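Start | Aktuelles | Ausleihe | Öffnungszeiten | Kontakt

Kaufladen zum Mitnehmen: In der Spielothek Olholm gibt es jetzt Gemüse, Obst und Brötchen zu leihen

Zuletzt aktualisiert: Mittwoch, 6. August

Wer in den vergangenen Wochen in der Spielothek Olholm vorbeigeschaut hat, wird es schon bemerkt haben, denn zu übersehen war es wirklich nicht: Der ganze hintere Raum riecht nach frischer Farbe, die alten Pappkartons sind endlich verschwunden, und wo sich früher Puzzles ohne Deckel stapelten, ist der neue Kaufladenbestand eingezogen. Ab sofort können Familien, Tagesmütter und Kindergartengruppen komplette Sets mit Spiellebensmitteln ausleihen, für zwei Wochen oder (nach kurzer Rücksprache am Tresen) auch gern etwas länger.

31 Sets sind es geworden, zusammen 673 Einzelteile, und wer schon einmal mit drei Kindern gleichzeitig einkaufen gespielt hat, ahnt, wie viel Freude und wie viel Sucherei in so einer Zahl stecken. Den größten Teil der Anschaffung hat der Erlös des Olholmer Sommerflohmarkts getragen, bei dem stolze 1.705 Euro zusammengekommen sind. Dafür an dieser Stelle noch einmal ein ganz herzliches Dankeschön an alle, die gebacken, geschleppt, verkauft und natürlich gekauft haben!

Besonders angetan hat es den ersten kleinen Kundinnen und Kunden offenbar das Gebäck. Äpfel und Tomaten kennt man ja aus fast jedem Kinderzimmer, aber ein richtiges Brötchen, das man über die Theke reichen und sich mit großer Geste bezahlen lassen kann, das ist doch noch einmal etwas anderes. In der Eröffnungswoche waren die Sets mit Backwaren jedenfalls als erste vergriffen, und am Tresen liegt inzwischen eine Warteliste aus.
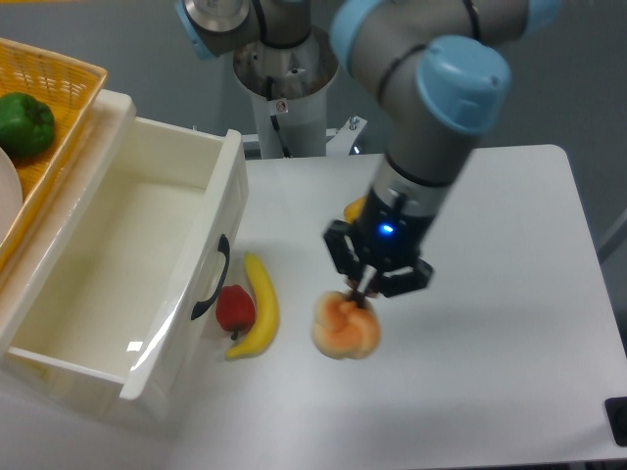
Geknotetes Brötchen, Banane und rote Paprika neben der offenen Schublade.

Zusammengestellt sind die Sets ganz unterschiedlich. Das kleinste heißt „Trerna“ und passt in eine Stofftasche, „Ketuma“ ist das mittlere und bei Tagesmüttern schon jetzt sehr beliebt, und „Lacerda“ ist das große, mit dem sich mühelos eine ganze Marktecke bestücken lässt. Die Namen stammen übrigens aus einer Vorlesegeschichte, die in der Spielothek seit Jahren zum festen Programm gehört und in der drei Händlerfamilien auf demselben Marktplatz um die schönsten Paprikaschoten wetteifern. Wer die Geschichte noch nicht kennt, darf am Vorlesenachmittag sehr gern dazukommen, auch ganz ohne Leihausweis.

Beim Einräumen haben wir lange hin und her überlegt (wirklich lange, es gab zwischendurch zwei Kannen Kaffee und eine kleine Meinungsverschiedenheit über Kisten mit und ohne Deckel). Geblieben sind wir schließlich bei Schubladen und Körben. In die Schublade kommt, was zusammen ausgeliehen wird, und in den Korb, was erst noch durchgesehen werden muss. Kinder verstehen das erstaunlich schnell, manche schneller als ihre Eltern, und wir freuen uns über jedes Kind, das beim Zurückbringen selbst sortieren möchte.

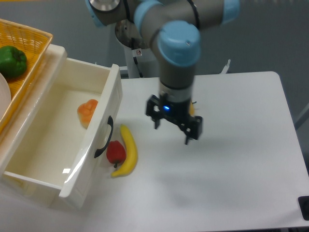 So läuft die Ausleihe

Ein Set kostet für zwei Wochen 80 Cent, mit Jahresausweis ist die Ausleihe frei. Bitte bringt eine Tasche mit, unsere eigenen Beutel sind fast alle unterwegs und kommen nur zögerlich wieder zurück. In jedem Set liegt eine Packliste, die vor der Rückgabe kurz abgehakt werden sollte. Fehlt etwas, ist das überhaupt kein Drama: Eine Banane taucht meistens unter dem Sofa wieder auf, und dann legt man sie eben beim nächsten Besuch in den Korb.

Abgewischt werden die Teile bitte nur mit einem feuchten Tuch und ein wenig Spülmittel. In die Spülmaschine gehören sie nicht, das haben wir bei einem früheren Bestand leider einmal ausprobiert und möchten darüber nicht weiter sprechen. Gut trocknen lassen, dann erst einpacken.

Auch Spenden nehmen wir weiterhin mit Freude an, am liebsten kleine Teller, Einkaufskörbe und Spielgeld. Plüschtiere können wir im Moment leider nicht mehr unterbringen, so schwer es uns jedes Mal fällt, einen Bären wieder nach Hause zu schicken.
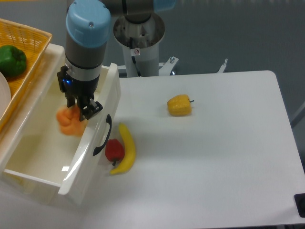

Korb mit grüner Paprika oben auf dem Schränkchen, gelbe Paprika auf dem Tisch.

Im November soll dann ein Spielmarkt für die ganze Nachbarschaft folgen, mit Ständen im vorderen Raum, selbst gemalten Preisschildern und hoffentlich auch etwas Warmem zu trinken für die Großen. Kindergartengruppen, die einen eigenen Stand gestalten möchten, melden sich bitte frühzeitig, entweder am Tresen oder über das Kontaktformular. Die Plätze vergeben wir nach Eingang, und zwei Gruppen haben schon fest zugesagt.

Kontakt | Impressum | © Spielothek Olholm | Nach oben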